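Why I've stopped sharing police posts

I used to share every single thing the Cekthorpe police put on their page. Lost dogs, stolen utes, the bloke in the hoodie outside the bottle shop, the lot. I thought I was doing my bit! Then last January a man from Plastton was arrested over some break-ins, his photo went up before lunch, and by teatime it had been passed around every group I belong to (me included, I hit the button while the kettle boiled).

The charges were dropped 13 weeks later. I only know that because I went looking. It got two lines at the bottom of a court notice, and the original post was still sitting there with 59 comments under it, most of them the sort of thing you wouldn't say to a person's face.

Now, I'm not against the police telling us things. If somebody dangerous is on the loose I want to know about it, and I want a decent picture so I can recognise him. I've got kids who walk home past the Tillberg Road shops. But once a person is already in custody, what's my job exactly? I can't help find him. All I can do is gawk, and I've done plenty of that.
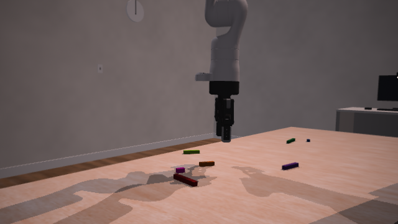

A robotic arm over a wooden tabletop, computer rendering.

My sister-in-law reckons I've gone soft. Her view is that if you get arrested, you've probably done something, and the neighbours have a right to hear about it. We had this out over a barbecue and neither of us budged. I get where she's coming from, because her shed was cleaned out twice and she never saw so much as a spanner again. She'd like a face to be angry at. Fair enough, but it ought to be the right face.

What I'd like is pretty modest. Put up the charge and the suburb, and leave the name and photo until there's a conviction, unless the public is in real danger. And if the case falls over, say so in the same place, in the same size writing, and take the old post down. It can't be that hard. The council managed to correct the bin collection dates within an hour.

The other thing is the comments. Turn them off! I've read hundreds and I can't remember one that would have helped a detective. Mostly it's people guessing at somebody's family, or having a go at whichever street he grew up in.

I went back and deleted 16 of my old shares the other night, which took longer than I expected as I kept stopping to read them. The lost dogs can stay up.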